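Do idle stretches hurt a policy trained on hand-held gripper demos?

Posted by Rorkov_bench2

I'm trying to reproduce the tabletop result from the Clorau paper with our own demonstrations. We have 300 of them, all recorded with hand-held grippers, and my success rate is stuck well under what they report. The paper has one line about "removing inactive frames" and no threshold. Going through our recordings, I find a lot of frames where the fingers are open and nothing is between them.

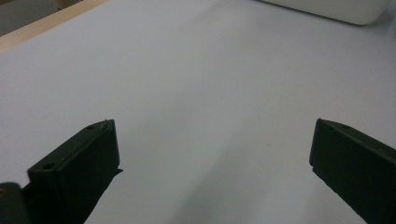
My first guess was that the policy learns to wait. On rollouts the arms stop a short way into the task and hover, sometimes until the timeout. In many of our training frames there is very little to go on, just two dark green fingers, a pale surface and part of a white object up near the top edge. I don't know if I should cut these frames, keep them, or collect everything again. How did other people handle it?

jilbridge_lab

Don't collect again. We had the same hovering and most of it came from the start of each recording, where the operator was holding still before moving. We trimmed by speed: if both grippers stay under a small threshold for more than 2 seconds, drop the stretch but leave the last few frames of it. That took out 3489 frames for us and our success rate went to 71 percent on the same test layouts. Same network, same training schedule.
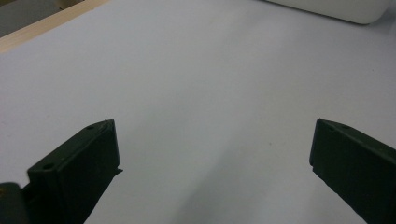

Should the threshold use finger width or hand motion?

Use hand motion first. Finger width stays constant during a normal reach, so if you cut on width alone you will throw away the approach, and that is the part the policy needs most. Check width second, so that a slow close on an object is kept even when the hand is still.

mussa_user

Trimming helped us too but it wasn't enough. You should also look at what the policy can see when it has to decide where to go.
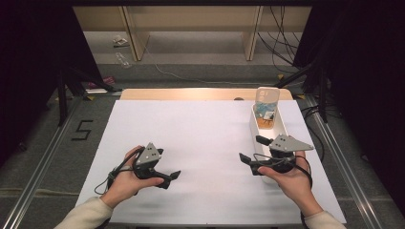 Wrist views alone are weak when the target is at the edge of view or outside it. We added one view from head height and the hovering mostly went away, even before trimming. From up there you get both grippers, most of the tray and the bottle with the white cap standing in the far end of it, so the direction of the next move is much less of a guess. The cost is more data to store and another clock to line up – ours drifted for all of July before we noticed.

Rorkov_bench2

Thanks. I'll trim by hand motion first and retrain before I touch the camera setup.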